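4.2 Faults during drive insertion

Of 201 attempts logged on the Zaltmont cell, most failures were dull. The one described in this section was not, and it cost us a power supply and the goodwill of the electrical safety officer. 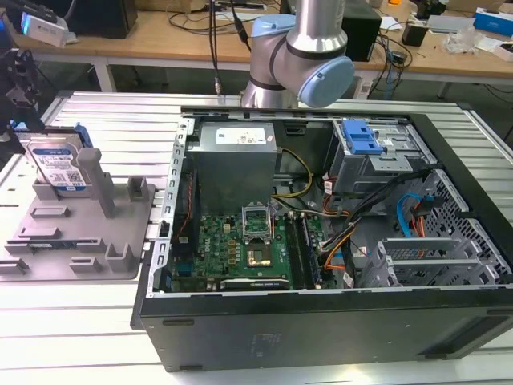 The force limit had been set by Suqin Duan in July at a value the arm could reach only by leaning on something. During attempt 10 it leaned on a loom. The planner treats a chassis as a rigid box with a slot in it, a view that the orange, black, white and grey cables spread across the middle of the case do little to encourage. A connector was dragged half out of its socket, the controller reported success, and we believed it for two days.

We then moved the force check into the Rement layer, which stops the arm on any sideways load and is not open to persuasion. It also stopped the arm when somebody shut a door. Raising the threshold by 4 N cured the door.

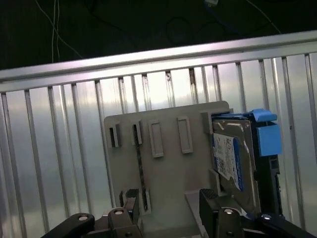 Figure 3. Hard disk drive in its blue caddy at the mounting plate, with both gripper fingers in view.

Grasp faults near the plate were rarer and are treated separately in Section 4.3, using the Bimwood labels.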